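Fruit tray

A fruit tray is a shallow, open container for holding loose fruit between the crate it arrived in and the bag or bowl it ends up in. I've kept this entry on the Prestthorpe household pages for a while now and I keep adding to it, so forgive the rambling bits (there are a few!).

Names and shapes

Round our way people say tray, flat or tote and mean much the same thing, although a tote is usually deeper. My own is a Prutent, 400 mm long, and I'd be lost without it. The Gilmont is a touch shorter at 319 mm, fits nicely on a narrow shelf and has a rolled lip that's kind to your fingers. Older trays were wood or wicker and lovely to look at, but they hold on to juice and they're a pain to scrub, so plastic has more or less taken over. Colour is a matter of taste. I like a strong one, as you spot a stray stalk or a bit of leaf far more quickly.

Filling and picking over

Fruit wants to sit in one layer if there's room, two at most, with the heavy, hard sorts underneath. Soft fruit goes on top or in a tray of its own. Picking over just means going through the lot and taking out anything bruised or split before it spoils its neighbours. I do mine before breakfast with the radio on and I rather enjoy it!
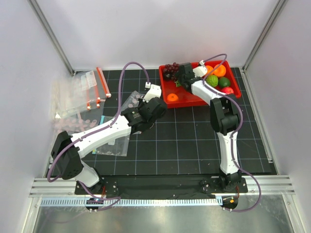

Should fruit be bagged straight from the tray?
It can be, as long as the fruit is dry and sound. Keep the tray close to the bag so nothing has far to travel, put the firm pieces in first and leave the top of the bag open until you're ready to carry it.

Bags

Clear plastic bags are the usual partner to a tray because you can check the fruit without tipping it out again. Paper breathes better and suits anything that's still ripening, but it gives way at the bottom if a plum bursts (ask me how I know). The Geagea bags I buy come 298 to a roll, an odd number, and a roll sees me through to January with a few over for the freezer.

Cleaning and storage

Warm water and a drop of washing-up liquid will do, then stand the tray on its end to drain. Don't put fruit back in while the corners are damp. Trays stack well when they're empty, and my shed has 17 of them in one pile, which is probably too many.

Last revised 25 June 2022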